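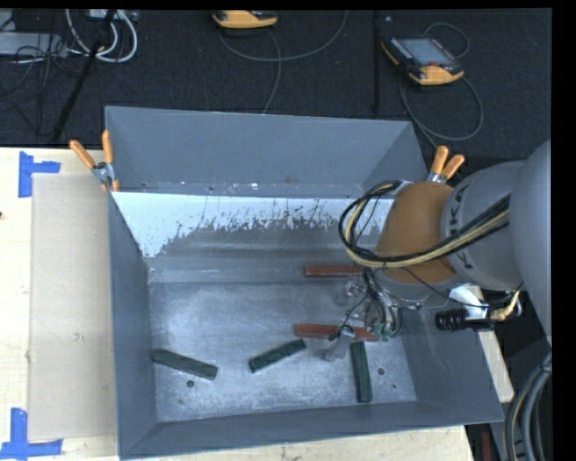

Sorting bin

A sorting bin is an open metal container in which small parts or blocks are kept together while they are picked out, grouped or put back. It usually sits on a workbench or table and is wide and shallow enough for everything on its floor to be reached from above.

Shape

Most sorting bins are rectangular, with a flat floor and walls that slope outward. The slope makes the opening larger than the floor and lets pieces slide back toward the middle. Some have a taller panel at the back. Holes in the floor may serve for draining, or for bolting the bin down. Bins that are not bolted are often held to the tabletop with spring clamps.

Wear

Bare metal floors scratch quickly. Gray streaks and bright patches form where pieces are dragged or dropped, and painted or coated surfaces wear through to a ragged edge. Light scuffing does not affect use, but burrs around holes should be filed smooth.

Contents

Long blocks in two colors, such as red and dark green, are common in practice sets. The Staniforth set has 13 blocks and is sold with a printed sorting chart. In the Jimen set, the blocks are sorted first by color and then by length.

See also

Parts tray
Tote box
Spring clamp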